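Ticket 2073: Duplicate shipping labels after warehouse sync
Product: Nutard Order Desk
Component: label queue
Priority: normal
Status: resolved, monitoring

Reported behavior

Orders imported from the Fivmont storefront print two labels each. Both labels carry the same order number but different tracking numbers, so the carrier treats them as separate parcels and bills for both. Orders typed in by hand at the packing desk print one label as expected. First reported Tuesday, shortly after the morning sync.

Environment

Order Desk server on the office network, one label printer on the packing desk, one spare printer in the stock room. Storefront connection runs through the Akari connector on its default schedule. The connector was updated the evening before the first report. No change was made to the printer driver.

Log, first pass

09:10 Confirmed on a test order with one toy and one boxed item. Two labels queued, four seconds apart. Canceled both before the carrier cutoff.

09:25 Checked the printer for a copies setting above 1. It is set to 1 in the driver and in the label template. Different tracking numbers rule out a copies problem in any case. Each label is a separate purchase from the carrier.

09:40 Paused the sync and cleared the queue. Entered the same order by hand. One label.
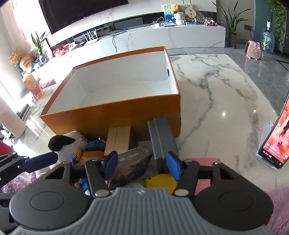 09:55 Resumed the sync. The next imported order produced two labels again. The fault follows the import path.

10:20 Moved the queue to the spare printer. Same result. Printer excluded. Queue moved back.

10:45 Exported the event table for the morning. Each imported order has two "ready to ship" events. The first has an empty warehouse field. The second has the warehouse code filled in. Order Desk builds its duplicate check from the order number plus the warehouse code, so it sees two different jobs and buys two labels.

Workaround

In place from 11:00. Automatic label purchase turned off for imported orders. Packers open the order, check that the warehouse field is filled in, and press Buy Label once. Slower, but no double charges were recorded while it was in use.

Log, second pass

13:15 Compared connector settings with the backup from before the update. One new option, "send early status," is on by default. It was not present in the old version.

13:30 Turned the option off and restarted the connector service. Restarting from the web panel did not apply the change. The service had to be stopped and started on the server itself.

13:50 Imported one test order with automatic purchase on. One event, one label.
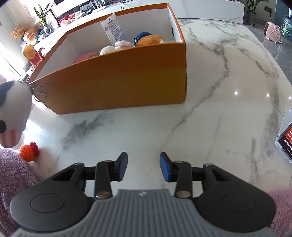
14:05 Repeated with an order split across two parcels. Two labels, one per parcel, which is correct. The parcel numbers on the labels read 1 of 2 and 2 of 2.

14:30 Replayed 1000 stored orders through the test queue with purchasing disabled. 1000 jobs created, no repeats.

15:10 Turned automatic purchase back on for live orders. Removed the workaround note from the packing desk.

Cleanup

The event table shows 904 orders with a second event. Most were caught before purchase, as the queue was paused for part of the morning. Unused labels were voided from the carrier page in batches. Batches that included a label already scanned were rejected whole, so scanned labels have to be taken out of the selection first. The error message for this only says "request not accepted."

Cause

Connector update added an early status event with no warehouse code. Duplicate check in Order Desk does not handle an empty warehouse field.

Open items

Request filed with Nijs, who maintain the duplicate check, to match on order number alone when the warehouse field is empty. No target release yet.

Connector updates on this server are set to manual until that fix is in.

Refunds for voided labels are still pending on the carrier account. Recheck the balance before closing the ticket.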